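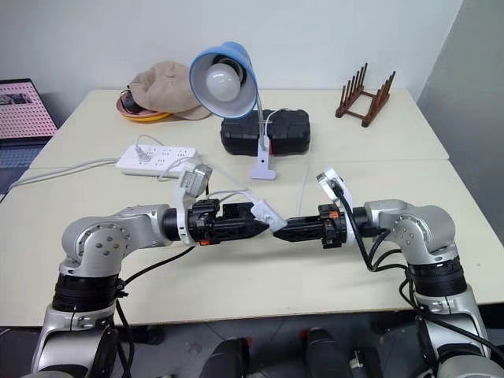
Figure 5.1. A desk lamp with a blue cone-shaped shade, standing on the back one of two tables.

We use cookies to remember your reading settings. Accept | Manage

Posted in December by the Serra course author

Chapter 5
Light Where You Work

I spent my first winter in Flendelden squinting. My room had one ceiling fixture right in the middle, and my table was pushed against the far wall, so every time I sat down to draw I was working in the shadow of my own head. I blamed my eyes, then my pencils, then the paper (I bought some very expensive paper!). What I needed was a lamp on the table, and I got one for 2 dollars at the Skurkis flea market with a dent in the shade and a cord that barely reached the outlet.

This chapter is about that kind of light. Lighting people call it task light - light you aim at the thing you're doing. Chapter 4 dealt with general light, the stuff that lets you cross a room without kicking a chair, and you'll want to have the table on page 105 handy because we'll be using those bulb ratings again.

Look back at the lamp in Figure 5.1 for a minute. The shade is a cone, and it's tilted toward us far enough that the round white bulb inside shows. I love a cone shade. A solid one keeps the light from spilling out sideways and sends it out through the wide end, so wherever you point the opening, that's where most of your light goes. But if you can see the bulb from your chair, it can shine straight into your eyes, and that's glare. We'll measure glare properly in Section 5.3. For now, just sit at your own desk and check whether you can see the bulb.

Pay attention to the tabletop too. The ones in the figure are cream-colored, and a pale surface bounces a lot of light back up. My table at home is nearly black and it swallows everything - I ended up laying a sheet of white poster board over it, and I still do.

Before you read on, try this. Take any lamp with a shade you can tilt, put it on the left side of your table, and write a few lines by hand. Move it to the right and write a few more. Watch where the shadow of your hand falls each time, and make a quick sketch in your notebook with the date and the bulb you used. Left-handed and right-handed readers will get opposite results, so compare with a classmate if you can.

Keep the sketch. You'll need it for the Brurkora workshop problem on page 117, where we light a whole bench for two people who sit facing each other and want very different things.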